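Robots and Work, Unit 8: Can a Machine Do the Laundry Yet?
Notes by Usa Thaweesak

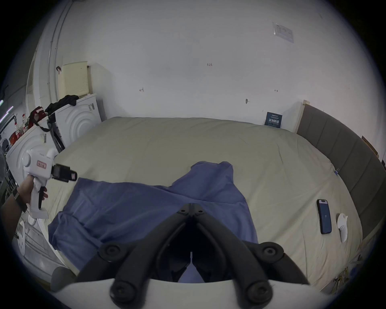 Fig. 1. Two hand-held grippers and a crumpled blue garment on a bed.

Start with who is doing the work. In Fig. 1 a person's hand is wrapped around one of the grippers. Data gathered by hand can train a robot, but it tells us what people can do with clumsy fingers. Keep the two claims apart when you read the Skokar paper.

Why cloth is hard:
– no fixed shape, so every crumple is a new starting point
– sleeves and hems hide under other layers
– a soft surface gives when you press on it

Skokar reports 3,760 folding demonstrations. Fine. Ask how many garments, how many rooms, and who picked them. Rees and Buckley tried the trained system on 30 shirts it had not met before and it folded 2 without help. The press release left that out.

"Folded" also needs a definition. Gastau counts any shirt that ends up smaller than it began – my nephew would pass.

For next time: read Kvaran, sections 1 and 2. Bring one chore you think is solved, and be ready to say who cleans up after the machine.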